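3.2 Salt reduction at home

The second part of the study looked at salt in meals cooked at home. In the Pamumeck trial, 2047 adults were asked to write down what they ate for six days in July. We did not include restaurant meals, as the salt in them could not be estimated with enough care. Sauces were recorded by the spoon, and a sauce bottle was weighed on the first day and again on the last day. The two methods did not always agree. For ketchup and soy sauce the written record was lower than the weight in more than half of the homes, and we therefore used the weight in all later tables.

Participants in the Vurketti group received a set of 20 recipes in which part of the salt was replaced with lemon, vinegar or dried herbs. The other group received general advice on one printed page. Both groups were called by telephone after 10 weeks.

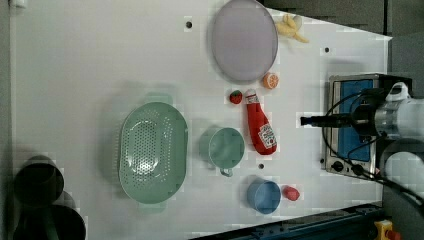
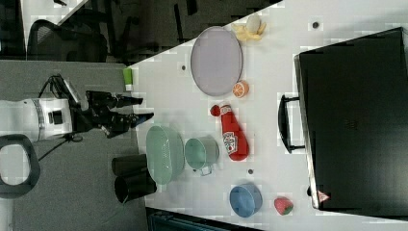

Figure 4. Tabletop with objects, seen from above, in two views.

Erdal Türkmen remarked, on reading an earlier draft, that the people who return a food record are often those who already cook with little salt, and that the difference between the groups may for this reason look smaller than it is. We agree with this remark in part. The record was returned by both groups at a similar rate, but we have no information on the salt habits of those who left the study. A urine sample would have given a more direct measure, and it is planned for the Tawhiri trial, where the same recipes will be used with older adults.

Bread was treated separately and is discussed in Section 3.3.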